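4.2 What ends up on the table before anyone plays

I came to this part of the study sideways. We had set out to look at how families learn the rules of a new game, and I kept getting distracted by the first few minutes, when the box is open and people are still deciding where everything goes. Setareh Farahani, who coded the sessions with me, finally told me to write it up or stop talking about it. So this section is about setting out and putting away, and the rules will have to wait until Section 5.

We visited 23 households and asked each one to get a game ready the way they normally would. No hints from us about sorting, and no hurry. Most people tipped the pieces straight out onto the table. A few picked them out by hand, and one father laid his in rows so straight that his daughter kept nudging them crooked when he looked away (I have left those nudges out of the counts in Table 3, but they were my favorite part of the whole project).

What I hadn't expected was how much the container matters once it is empty. I had thought of it as packaging, something you push off to the side. In our sessions it usually stayed well within reach, and people kept using it as a kind of landmark — pieces went "by the tub" or "on the other side of the tub," even when it had nothing in it at all. Figure 7 gives a good idea of the sort of layout I mean.

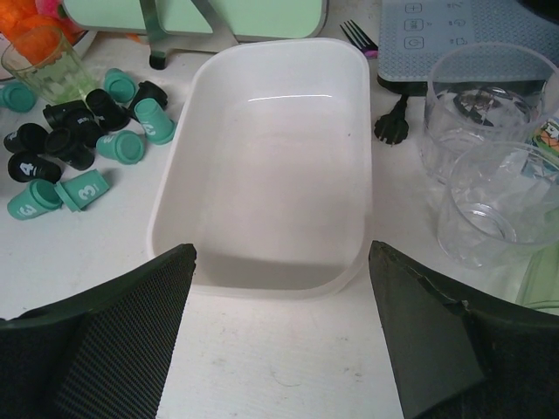 Figure 7. Empty container and unsorted cup-shaped pieces, teal and black, some of them numbered.
Prodromos Fragkou / Tovberg Play Study

Look at the pieces to the left of the container. The two colors are all mixed together, with some cups upright and others over on their sides, and the numbers you can read are a 2, a 3 or a 4 depending on the piece. We scored a layout like this as "loose cluster": the pieces share one patch of table, but they aren't grouped by color or by number. The container counts as "open, central." The green-tinted glass behind the pieces doesn't enter into the scoring, though I did start a separate tally of drinks on the table, which I may come back to someday.

Loose clusters were by far the most common starting point, and they didn't seem to bother anyone. Sorting came later, if it came at all, and color nearly always went first. Children under 8 would pull out every piece of one color and then stop, perfectly happy, while the adults went on to hunt for matching numbers. A piece on its side can hide its number, so there was a lot of picking up, turning over and putting back down again!

Putting away was quicker and much sloppier. Once the container was in the middle of the table, people swept pieces into it with the side of the hand, colors and all, and the sorting they had just done was gone in a moment. I asked one grandmother whether she minded. She said the next person could sort them, and went to find the lid.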